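Pots and lids at the Linaven kitchen

The shared kitchen at Linaven has been open to residents since April. These pages show a little of what is on the counter and what we cook with. The text is by Audrey-Anne Morin, and corrections can be left in the comments.

The green cooker

The one most people ask about is the pale green electric pot with the glass lid. It has a single round dial on the front and a short handle on each side. It lives on the gray counter by the wall and is signed out from the sheet on the door.

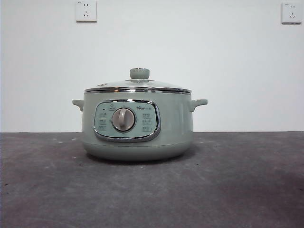 Sign-out runs from 9 in the morning, and the pot should be back by 4 the next afternoon. Soup is the usual thing. Emil Hubmann does beans in it, started before breakfast, and leaves the recipe on the shelf with the others. There are 18 cards in the box now, most of them handwritten.

The lid

Lift it by the knob and keep it level until it is clear of the pot. Water collects on the underside during a long cook and runs off the edge if the lid is tipped. Set it down on a folded towel.

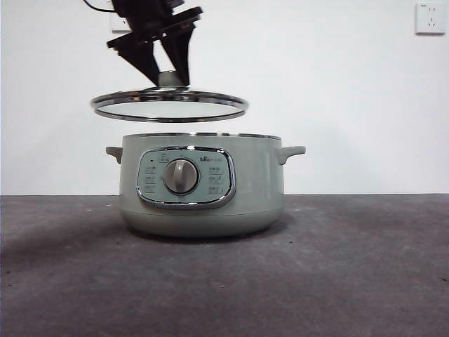
The towels are in the second drawer. Please don't put a hot lid in the sink under cold water - we lost one that way at the old Vilau kitchen, and a replacement took weeks to come. The lid is washed by hand, along with the dial panel, which only needs a damp cloth.

The steel pot

For anything quick there is the stainless steel pot with the loop handle. It is lighter than the green one and easier to wash, and it goes on the burner for pasta, rice or eggs. The handles get hot, so use the mitts.

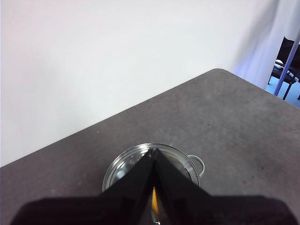 Nobuhle Shezi: I'd add that the steel one is better for small amounts. I made oatmeal for two in the green pot and most of it dried on the sides. Also, can we get a second pair of mitts?

Yellow things

Mitts are on the list for next month.

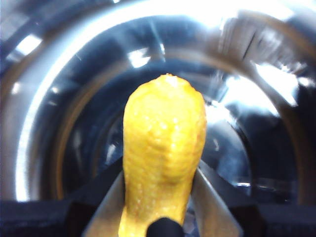

Color is useful in a kitchen with this much gray and steel in it. Small items get left behind on the counter and then turn up under a dish rack. Something bright yellow and bumpy all over is hard to lose, and I would like more of our small things to be like that. Lost items go in the basket next to the recipe box, and Ottilie Kuster empties it at the end of the month.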